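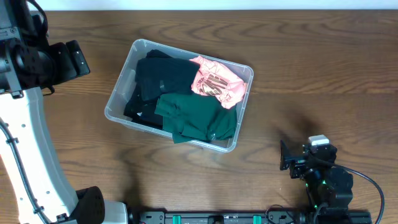 According to Morena Marras, a bin of clothes is never untidy for the person who filled it. She said this in the second round of interviews, when we asked her to describe the storage in her own bedroom in Dostness, and she added that she can find any shirt in a heap as long as she made the heap herself. The trouble starts, in her words, "when my sister has looked for something before me". We have kept this remark in mind for the whole of the present section, as it points to a question that the earlier literature on domestic order has mostly left aside: for whom is a container in order, and for how long?

In Section 3 we treated the wardrobe and the chest of drawers. We now turn to the small open bin, by which we mean a container without a lid that can be carried by one person and that holds clothes in daily use. Such bins were found in all 11 households of the study. They stood on shelves, under beds, on top of washing machines and, in two flats in Grurum, on the stairs. In most homes they had been bought for some other purpose. One family had got theirs from Zundetti, a second-hand shop near the station, where they had been used to display toys. The participants did not call them furniture and often forgot to mention them until we asked.

4.1 Two ways of filling

We distinguish between heaped and folded filling. In heaped filling the clothes are put in as they come, and each piece takes the shape that the others leave to it. A sleeve or a corner may come over the rim. In folded filling each piece is first brought to a flat, closed form and is then laid down or stood on its edge. The two ways are not always pure. Many participants folded the trousers and heaped the T-shirts, and a few began the week with folding and finished it with heaping.

The diaries that the households kept for us contain 600 entries in which a person took a piece of clothing out of a bin. In 442 of these the bin was described as heaped at that moment. This is a higher share than we expected from the first interviews, where nearly all participants presented themselves as people who fold. We do not think that they wished to mislead us. Folding is an event, it needs a table and some quiet time, and for this reason it is remembered. Heaping happens between other things.

Colour plays a larger part in heaped bins than we had foreseen. A pink T-shirt beside black and dark green clothes, as in Figure 3, can be found at a glance, while two dark pieces that touch each other are easily taken for one. Several diaries report the same small mistake: the writer pulled at a black garment and got another one together with it. Afshin Tabrizi wrote that in winter he owns "only one colour, which is dark", and in December his entries about searching become noticeably longer. He solved it partly by keeping one bright piece at the bottom, so that he could see how far down he had dug.

Clear plastic bins should have an advantage here, as the contents can be seen from the side. In practice the participants seldom made use of this. They looked from above, and when the bin stood on a high shelf they took it down first. Only in the Naseri building, where the shelves are low and narrow, did people tell us that they looked through the wall of the bin before they put a hand in it.

4.2 The order of emptying

To fold the contents of a bin, one has first to take them out, and there must be a place to put them. This step appears so simple that none of our interview questions dealt with it. It came into the study only when we visited the homes and saw how much surface it takes. A bin whose base is smaller than a tea tray can hold enough clothes to cover a good part of a table, once they lie side by side. Participants with small tables used the bed, and those who shared a bed with a sleeping child used the floor.

We observed two arrangements. In the first, all pieces are put on one side, the bin stays on the other, and the work moves across from left to right or the other way. In the second, the bin stays in the middle and the clothes are laid on both sides of it. Figure 4 gives the second arrangement, with the bin empty, a plaid shirt on the left side and the pink one on the right. The central position keeps the distance from hand to bin short, but it divides the table, and large pieces such as pullovers must then be folded in a narrow area at the front.

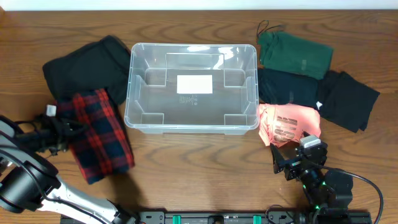

The choice between the two seems to depend less on the size of the table than on whether the person sorts while emptying. Those who sort have a use for two sides. They told us of one side for tops and one for trousers, or one for their own clothes and one for those of a partner. Those who do not sort preferred one large pile, and they often folded directly from it, with no stage in between. Both groups found their own way natural and were a little surprised that we asked.

A further point concerns the pieces that resist folding. Hoods, drawstrings and thick seams were named most often. A cord that is left outside the fold catches on the next piece when this is lifted, and some participants therefore tuck the cords inside before anything else is done. Others leave them outside on purpose and use them as a handle. Shirts with a large print were folded by many with the print upwards, even when this made the fold less flat, so that the shirt could be recognised later. We noticed the same habit with football shirts and with school clothes that carry a name.

4.3 How long the fold lasts

The folded state was short in nearly all homes. On the evidence of the diaries, a bin that had been folded was described as heaped again within six days, and the change was seldom made in one step. Usually the first two or three pieces were taken from the top with care. Then somebody needed a thing from below, and from this moment the layers were disturbed – though the writer would often still call the bin tidy. The word changed later than the contents did.

Here the remark of Marras becomes useful again. In homes where one person used the bin alone, the change from folded to heaped was hardly commented on. In shared bins it was commented on nearly every time, and mostly by the person who had done the folding. A participant in Dostness, who asked us not to print her name, had at last given each of her sons a bin of his own and stopped folding altogether. She reported fewer quarrels and the same number of lost socks.

We did not measure creasing, and we cannot say whether the clothes from folded bins were in a better condition when worn. The participants themselves were divided on this. Those who ironed considered the fold important and those who did not iron considered it a matter of space, and the question of space is taken up in Section 5 together with the data on drawers.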